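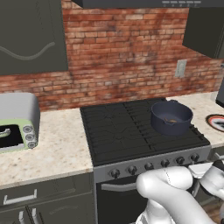 A kitchen with a brick backsplash and granite countertops.

Shared Kitchen Hours and New Booking Rules at Coltside

The Coltside Residents' Association has approved a revised schedule for the shared kitchen on the ground floor of the Holtau building. The new hours take effect at the start of December and apply to all households in both wings. Residents who already hold a booking for that month will keep it and do not need to apply again.

Under the revised schedule, the kitchen will open at 7 a.m. and close at 10 p.m. Bookings may be made for a period of up to 2 hours, and each household may hold two bookings at one time. The former practice of reserving a full afternoon by leaving a note on the door has ended. Notes left on the door after the change will be removed by building staff.

The change follows a review of use over the past year. The association received 205 written responses from residents, many of which asked for shorter bookings in the evening. Several households with young children reported that they could not find a place before 7 p.m. Others asked that the early morning be kept free for residents who bake for the monthly breakfast, and the first booking of the day has been set aside for that purpose in the week before each breakfast.

Bookings are made at the front office or by telephone. Residents should give their apartment number, the time requested and the number of guests expected. Groups of more than 12 should use the Jõgi Room, which has its own serving counter and may be booked for a full evening. The fee for the Jõgi Room remains $70. There is no fee for the kitchen.

The association has also set aside $3,000 for repairs and replacement of shared cookware in the coming year. Baiba Priedītis, who manages the building on behalf of Velance Property Services, will receive requests for new items until the end of the month. Requests should name the item and state how often it would be used. Small personal appliances left in the kitchen overnight will be held at the front office for two weeks - residents may collect them during office hours.

Residents are reminded that food stored in the shared refrigerator must carry a name and apartment number. Unmarked food is discarded each morning before opening.

Questions about the schedule may be addressed in writing to Beryl Staniforth, Secretary, at the association's mailbox in the Holtau lobby. Printed copies of the booking rules are available at the front office in English and Latvian.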